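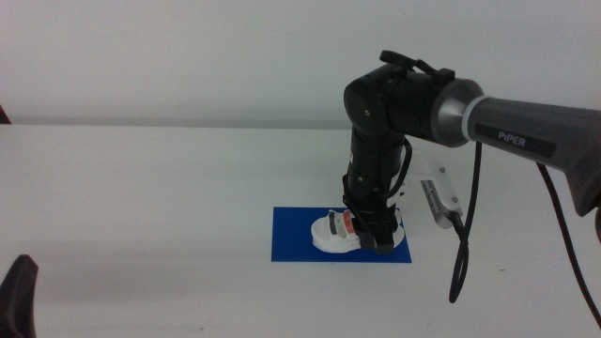

Section 8. Importing a Voter List

Before a campaign can assign walk lists or phone lists in Enance, it needs a voter file in the system. Most counties supply the file as comma-separated text. Some still send fixed-width text, which has to go through Mimport first (see Section 9).

You need the Data Manager role to follow the steps in this section. Field Leads can view an import but can't start one.

Before you begin

Check that the file has one voter per row and that the first row holds the column names. Enance reads the first row as headers whether or not it is one, so a file with no header row loses its first voter.

Check your county's rules on who may hold the list and what it may be used for. In many places you sign a form when you pick up the file. Keep a copy of that form with the campaign's records. Enance doesn't store it.

Close the file in your spreadsheet program. An open file may upload as an empty one.

Starting the import

1. Sign in and choose the campaign from the menu at the top left. If you work on more than one race, check the name again before going on. A list imported into the wrong campaign can't be moved, only deleted.

2. Select Lists, then Import, then New Voter File.

3. Choose your file. The upload bar fills and the file name turns green.

4. Enter a label. Use the jurisdiction and the month, for example "Haltitz April". The label appears on every walk sheet printed from this list, so leave out notes to yourself.

5. Select the file type. If you are not sure, leave it on Detect.

6. Select Next.

Matching the columns

The next page shows the county's column names on the left and the Enance fields on the right. Enance fills in the ones it recognizes.

7. Match the required fields: Voter ID, Last Name, First Name, Street Address, City, ZIP Code and Precinct. The Next button stays gray until all of them are matched.

8. Match any optional fields you want. Party, Birth Year and Vote History are the ones most campaigns use. Set the rest to Skip.

9. Look at the sample rows at the bottom of the page. ZIP codes that begin with zero are the usual problem. If they show only four digits, cancel, format that column as text in the original file, save it and start over.

10. Select Save Matching if you expect more files from the same county. It will be offered the next time you import.

Note: Vote History must be matched one election at a time. If the county puts all elections in a single column, use the Split tool in Mimport.

Checking and finishing

11. Select Test Import. Enance reads the first 1000 rows without saving them and lists any problems by row number.

12. Correct the problems in the original file, not on the screen, and upload it again.

13. When the test shows no errors, select Run Import. You can close the browser. A message goes to your account email when the import is done.

Caution: Do not run the same file twice. Duplicate Voter IDs are merged, but canvass notes attached to the older record are moved to the archive and have to be restored one by one.

Error 1104

Error 1104 means that a precinct in the file doesn't match any precinct in your campaign map. It usually shows up after redistricting, or when the county has changed how it writes precinct names ("Kassab 9" in one file and "Kassab 09" in the next).

To clear it, open Maps, then Precincts, and compare the names with the ones in the error report. You can add the new spelling as an alias. Aliases take effect right away and the import does not need to be restarted.

If the precinct really is new, load the updated map before running the import. Voters without a precinct are saved, but they won't appear on any walk list.

Updating a list later

Counties add and remove voters up to the registration deadline. For an update, follow the same steps but select Update Voter File in step 2 and choose the list you want to update. Voters missing from the new file are marked Inactive and keep their contact history.

Print new walk sheets after every update. Sheets printed earlier keep their old barcodes, and a voter marked Inactive will scan as Not Found.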